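Femo Play Kitchen: Does a Realistic Set Teach Sorting Any Better?
Student project report, Design for Early Learning
Submitted 02/12/2019

1. Why we picked this

The catalogs for play kitchens make large promises. The one we started from, for the Femo set, says that realistic food and cookware "build early sorting and planning skills." We couldn't find where that sentence came from. Rodomora uses nearly the same wording for its own line, which made us trust it less.

Our question was narrow. If you put a mixed set of play food and cookware on a table, does it suggest any way of sorting that a child could find without an adult giving the answer away? We did not test children. We had no permission to, and one term isn't long enough to do it properly. What follows is a look at the objects themselves and how they behave as a group, and it should be read that way.

2. Materials

Our budget was 72 dollars, spent mostly on the cookware. Some pieces were on loan from the department shelf and don't match the rest. We decided that was fine. Families mix sets too, and a perfectly matched kitchen would have flattered the product.

We wanted three possible sorting rules to be available: by color, by use, and by "food or not food." The trouble showed up as soon as the things were out on the table. The colander is pale green, the plate under the ketchup is a washed-out purple, and the foods are mostly red. Anyone sorting by color puts the ketchup bottle with the strawberry straight away and ends up with something that looks a lot like sorting by food. So if a child makes that pile, which rule did they use? You can't tell from the pile.
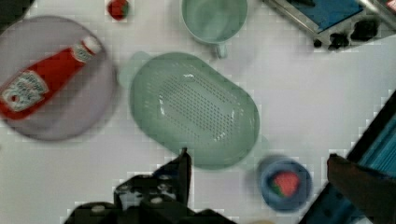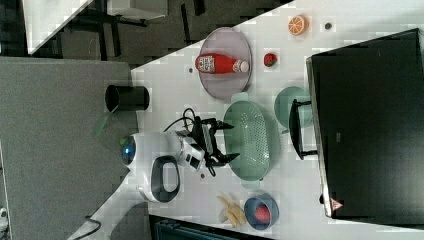 Colander in the middle of the table, ketchup lying on its plate, strawberry nearby.

Tarun Mathur, reading our first draft, wrote in the margin that we were blaming the toys for a problem in our own method. A red bottle is red in a real kitchen too, he said, and if we wanted to separate the rules we should have bought a yellow mustard and stopped complaining about the ketchup.

He has a point about the mustard. We still think the catalog should be held to what is in the box.

3. What we noticed

The colander takes over. It is the biggest of the loose pieces we kept using, it has holes, and it reads as a container even though it is shallow. In our own trials (the group members taking turns, so adults) food went into the colander whether or not anybody would rinse it. Watermelon slices don't need draining.

Bowls caused the opposite problem. A small bowl with one food in it looks finished, so people left it alone and sorted everything else. We had not planned for that and it probably spoiled several trials in March.

Scale is inconsistent. The strawberry is small next to the ketchup, which is believable, but other pieces follow no rule we could work out. Vishwakarma's handbook on play materials says scale "matters less than handling." It may be right. It gives no evidence either.

4. Limits

Adults sorted, and adults know what a colander is for. We also kept changing the layout between trials and wrote down only some of the changes. A Prurnex set would have made a useful comparison, but it was over budget.

5. What we would claim

Very little. The set can be sorted in more than one way, but color and food type overlap so much that we would not use it to teach either one without swapping pieces. The sentence in the catalog remains unsupported as far as we could find. Next group: get the mustard, and write down every layout before anyone touches the table.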